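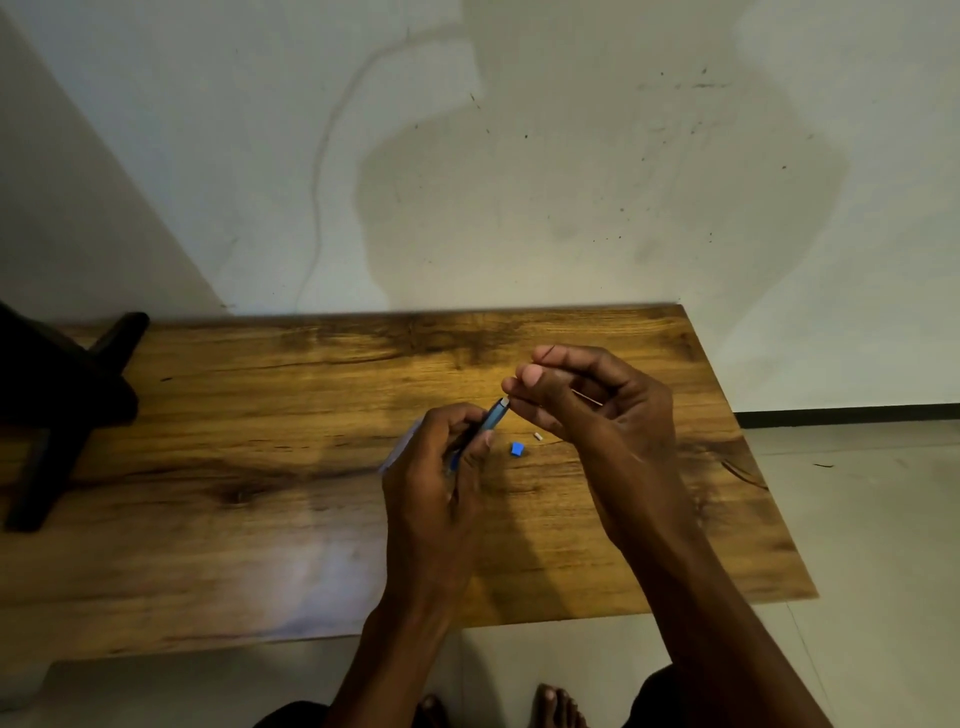
Page last changed: 24/01/2018

Teaching small-part assembly by demonstration: pen task
Project report, Somkiat Rojanasak and Prapai Chuensuk

1. Purpose

The project set out to find how much of a two-handed assembly task can be passed to the Kozan bench arms by showing it, without writing the motions out in code. Two ways of showing were compared. In the first, a person does the task with bare hands while a head-level camera records. In the second, a person drives the arms by remote control from the Jarcombe handsets and the joint positions are logged.

The task is the taking apart and refitting of a pen. It was picked over the peg board used in last year's report since both hands are needed throughout and the parts are small enough to be lost behind the fingers.

2. Hand demonstrations

The demonstrator sits at a wooden table against a plain wall, with the parts laid on the tabletop between the hands. In the step shown at the head of this page, the left hand holds the blue pen-like body at a slant, with its silver-coloured tip upwards, and the right hand works near the tip with a very thin brown stick between the fingers. A small blue piece and a tiny white one lie on the wood underneath.

Each demonstration was split by hand into steps: grip body, bring stick to tip, release part, set part down, refit. The split was done by one of us and checked by the other. We disagreed most often over where "bring stick to tip" ends, as the last few millimetres are slow and the fingers hide the contact. The rule adopted was that the step ends at the first frame in which the stick stops moving relative to the body.

Recordings in which either hand left the view for longer than 2 seconds were thrown out. We kept 200 hand demonstrations.

3. Remote demonstrations

The remote set was recorded in August, with the arms fitted with the narrow Flatley fingers. The standard fingers could hold the body but not the stick. We recorded 200 runs so that the two sets would match in size.

Remote runs were slower and the operators tired sooner. Sessions were limited to 10 runs before a change of operator. Force is not fed back through the handsets, so the operator judges contact by eye from the side monitor. Several runs show the stick being pushed well past the tip before the operator corrects – these were kept, with the correction marked.

4. Processing

Hand positions were taken from the images with the Zustudholm tracker and mapped to gripper position and opening. Thumb and index finger were treated as the two gripper fingers, and the other fingers were ignored. This loses the left-hand grip almost entirely, where the thumb wraps round the shaft and the remaining fingers curl beneath it. A fixed grip was used for the left arm instead.

Shadows gave trouble. With the light behind and above the person, the right forearm throws a dark shadow on the table, and the tracker at times followed its edge. Masking by colour was tried and dropped, as the orange-brown wood is too near to skin tone under that light.

5. Findings

The model trained on remote runs alone reached the tip more reliably. The model trained on hand demonstrations moved faster and chose better approach angles, but closed the gripper early. Training on the hand set first and then on the remote set gave the steadiest approach of the three. None of the models refitted the smallest part without help.

6. Further work

Add a second camera at table height, level with the tip. Record the left-hand grip separately. Repeat the remote set with force feedback if the handsets can be changed in time.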